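The Long Road to the Second Ballot Box

In the district of Pirnham, the polling station used to be in a grain store at the end of the bus line. To vote, a woman from the upper farms had to leave home before six in the morning, walk down to the road, wait for the bus and then wait again in the queue. Many of them did not go. When they were asked why, they mentioned the animals, the children, the price of the ticket. Very few of them said that politics did not interest them.

Wanda Domański has heard these answers for nine years. She came to Pirnham as a teacher of geography and she still teaches in the mornings. In the afternoons she works for the Granberg Forum, a small association which trains women who want to stand for the local council, and which also tries to persuade the council to change how the elections are organized.

"People think we only give courses in public speaking," she told me in her office, which is one room over a bakery. "We do give them. But a woman can speak very well and still lose, when the people who would vote for her are at home."

The Forum started with a simple request. It asked for a second polling station, in the school at Cireck, which is in the middle of the upper farms. The request was refused two times. The first answer was that the school had no suitable room. The second answer, one year later, was that there was no money for the staff. Domański keeps both letters in the same folder with the third one, in which the council agreed.

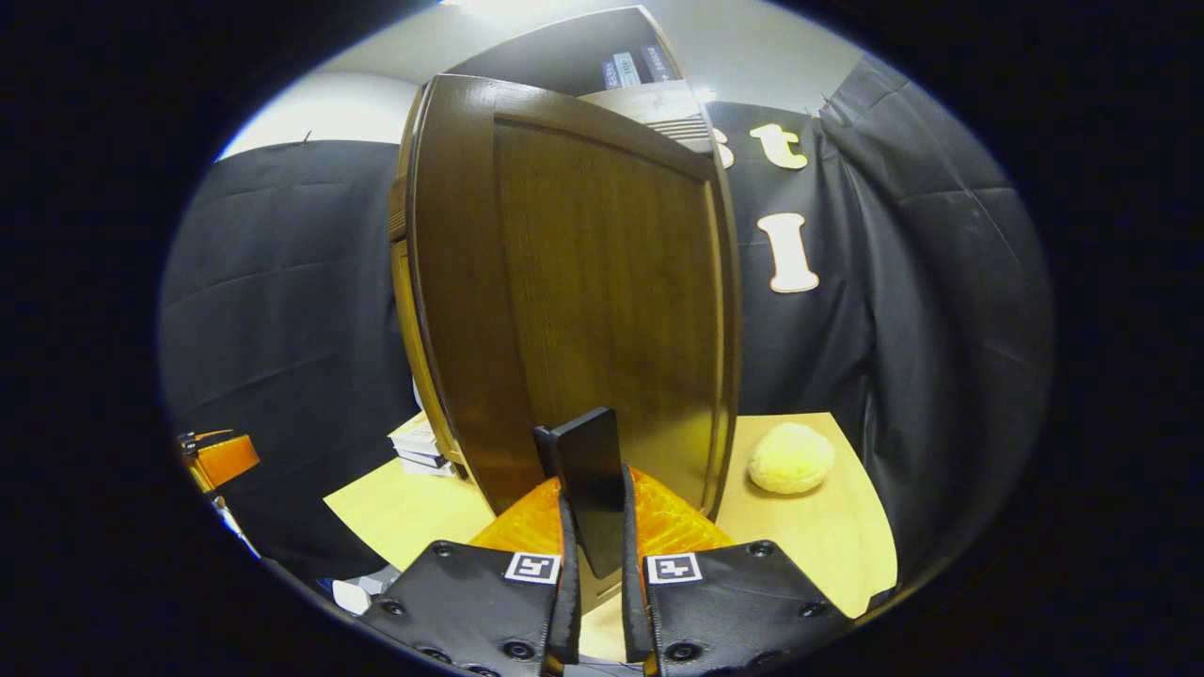
What changed between the second letter and the third is a matter on which people in Pirnham do not agree. Abdelilah Bouazza, who has been a councilor for 14 years and who voted against the station both times, says that the budget became better and there is no other secret. Wulan Harahap smiles when she hears this. She collected signatures for the Forum during one whole winter, and she brought 2,000 of them to the town hall in a shopping bag.

"Mr. Bouazza was very polite," she remembers. "He offered me tea. He asked me if all these people were real, and I told him he could choose any page and we would go together and knock on the doors."

They went. Bouazza confirms this part of the story and he tells it with some pleasure. He chose a page from Cireck, and they visited the farms until it became dark. At one house he was kept at the kitchen table for more than an hour by a grandmother who wanted to talk about the bridge. He admits that he had not been in that valley since his own campaign.

The station opened in time for the council election in November. It was a cold day with rain from the early morning, and the heating in the school did not work until noon. Harahap was an observer there. She says the first voters were already standing under the roof of the bicycle shed when the doors were opened, and that she knew almost all of them by name from the winter before.

Three women trained by the Forum were candidates. One of them was elected. For Domański this was less than she had hoped, and she does not try to hide it. The two others lost in wards where the parties had put them in low places on the list, after promising something different in the summer. She now believes that the list is the harder problem. A polling station can be requested in a letter, but the order of names is decided in a meeting where the Forum is not invited.

Decha Intarasuk disagrees with her about this, although they are friends. He is the secretary of the local branch of his party and he has sat in these meetings many times. In his opinion the women are placed low because they arrive late. The men have been coming to the branch for years, they have carried chairs and paid for the coffee, and the members feel that they owe them something. He would like the Forum to send its candidates to the branches much earlier, two or three years before the vote.

"Who will take care of their children during those two or three years?" Domański asked when I repeated this to her. The branch meetings in Pirnham begin at eight in the evening. She has suggested five in the afternoon. Intarasuk put the question to his members and they chose to keep the old hour, but he says he will ask again.

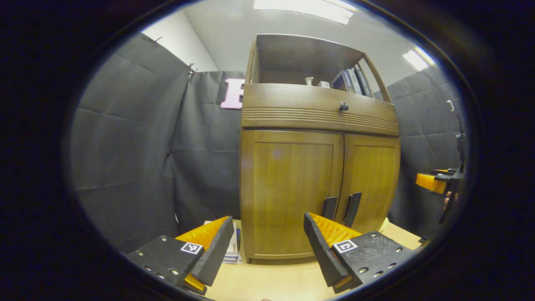

A seat at the far end

The one who was elected is Chidubem Nwankwo's wife, and for the first months many people in town called her exactly that, because he runs the Thaweesak garage and everybody knows him. He found it funny and then he stopped finding it funny. He began to correct his customers.

She asked me not to print an interview with her until she has finished her first year, so I only watched her work. The council has 12 seats, and hers is at the far end of the room, next to the radiator. On the evening I attended, the main subject was the bridge at Cireck, the same bridge the grandmother had complained about. She spoke for a short time. She wanted to know which month the engineer would come, and when the answer was "soon," she asked again for the month. It was written down as April.

Bouazza voted with her on the bridge. Afterwards, on the stairs, he told me that he had voted for the bridge itself and I should not write that he had voted for the Forum.

The Forum's next course begins in spring, with nine women registered. Domański has changed the program after the experience of the last election. There is less time for speeches now and more for the party rules, which the participants will read aloud, article by article, with Intarasuk present to answer questions. He has agreed to come at five in the afternoon.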